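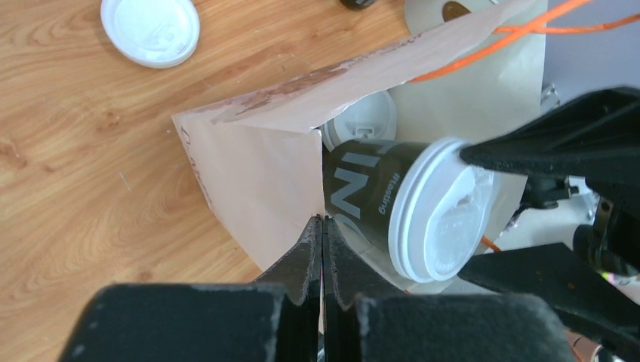
Takeaway Service Disposables: Cups, Lids, Bags, Straws and Carriers

Plerville Counter Supply
Section 6: Hot and cold drink service

Overview

This section covers the paper and plastic disposables used to hand a drink across a counter and send it out the door. Items are sold separately by the sleeve or case and may be combined on one order. Cups and lids are matched by rim code. The code is molded into the base of each cup and listed on the case label of each lid. Mixed rim codes are the most common source of returns in this section, so check both labels before opening a case.

Printed cups

Paper cups are supplied plain or printed. The dark green-black cup with large pale capitals and a smaller line of white text is typical of a two-size lettering layout on a dark ground. Customer artwork is accepted as vector files only. Minimum line weight and minimum letter height are given on the artwork sheet sent with the quote.

Dark grounds require full ink coverage. Full coverage adds 5 working days to the standard print schedule. Small reversed text, such as a hashtag or a web address, should be set in a medium or bold weight. Light weights fill in on press and will be sent back for correction.

Wall construction: single or double
Liner: PE or aqueous
Rim: rolled, one pass
Print: up to two colors on a solid ground
Storage: upright, sleeves closed, away from steam

Unprinted cups come in white and off-white. Off-white stock varies slightly between mill runs. A color shift within the published tolerance is not a defect.

Lids

White plastic lids for the Mandau rim series have a raised rim and a drinking opening. The flat type stacks lower and takes less shelf height. The domed type leaves room for foam. Both types seat on the same rim.

To seat a lid, place the side opposite the opening first, then press around the rim with the thumb until the ring drops over the cup edge. Do not press on the center panel. Turn the drinking opening away from the side seam of the cup. A lid placed over the seam can seep when the cup is tilted.

Lids are not a closure for transport on their side. Cups going out for delivery should stand in a carrier, and the carrier should stand flat in the bag. Loose lids packed for the customer to fit should go in last, on top.

Fit: Mandau rim code M
Material: polystyrene or polypropylene, per case label
Color: white; black to order
Maximum fill temperature: per case label

Paper bags

Brown kraft takeaway bags are available with or without a printed band at the top edge, and with or without side panel printing. Band printing is water-based. It will scuff with handling and rubs off faster where the bag is folded over. Customers who reuse bags for returns or storage should order the varnished band.

Side panel lettering can run horizontally or vertically. Vertical lettering is set close to the panel edge to stay clear of the gusset crease. State the reading direction on the order, bottom to top or top to bottom.

Base: block bottom, glued
Handles: none, flat, or twisted cord
Band: printed one color, varnish optional
Grease resistance: not rated

Bags are not rated for liquid. A bag with a wet base should be replaced before it is lifted.

Wrapped straws

Straws are individually sealed in thin white paper sleeves with crimped ends. The sleeve tears at the crimp. No tear strip is provided. Sleeves wrinkle in humid storage, and this does not affect the seal. A sleeve that is open at either crimp should be discarded.

A spare cup may be used as a straw holder at the counter. Keep in mind that a wrapped straw is taller than the cup and the sleeve has little friction, so a full cup will spread at the top and take up more counter width than its base. For a tidier station, use the Manolakis straw tube, a tall open cylinder with a weighted base. Fill it loosely enough that one straw can be drawn out without lifting its neighbors.

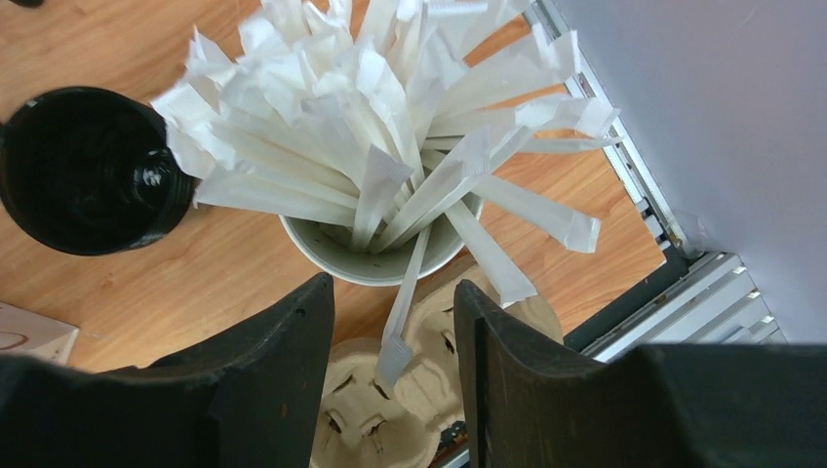 Wrapped straws in an off-white paper cup, with a molded pulp carrier below.

Straw material: paper
Sleeve: white paper, crimped both ends
Pack: inner box and case
Printing on sleeve: not offered

Molded pulp cup carriers

Carriers are pressed from recycled fiber. Color is natural and varies by batch. Each pocket has flexing tabs that grip a range of cup diameters. Cups should be pushed straight down until the base touches the pocket floor. A cup that rides on the tabs is too wide for the carrier.

Load opposite pockets first when carrying fewer drinks than the carrier holds. Carriers nest for storage. Separate them before the rush, as nested pulp can lock together under the weight of a full stack.

Storage and handling

Keep all paper goods in a dry room at no more than 70 percent relative humidity. Do not store cases directly on the floor. Opened sleeves of cups should be used mouth down or kept in a covered dispenser. Lids attract dust from static and should stay in their bag until the dispenser needs filling.

Ordering

Plain stock ships from the Jeltivcombe warehouse. Orders received before noon are picked the same day. Printed cups and bags are made to order and cannot be canceled after the proof is signed.

The current price sheet lists 19 stock codes for this section. Codes ending in P are printed and require an artwork number. Codes ending in S are sold by the sleeve, all others by the case.

Samples of cups, lids and carriers are sent free with the freight charged. Ask for the rim gauge card if you are matching our lids to cups you already have.

Contacts

Stock orders and freight: Beverley Katene
Artwork and proofs: Soon-im Koo
Technical questions, rim codes and liners: Iraklis Karagiannis

Returns

Unopened cases are accepted with the original label in place. Opened sleeves are not accepted unless the fault is in manufacture. For faults, keep the case label and at least one affected item, and quote the lot number when you call. Printed goods are returnable only where they differ from the signed proof.

The next revision of this section is due in November. Carrier sizes and the varnished band option will be listed with new codes at that time.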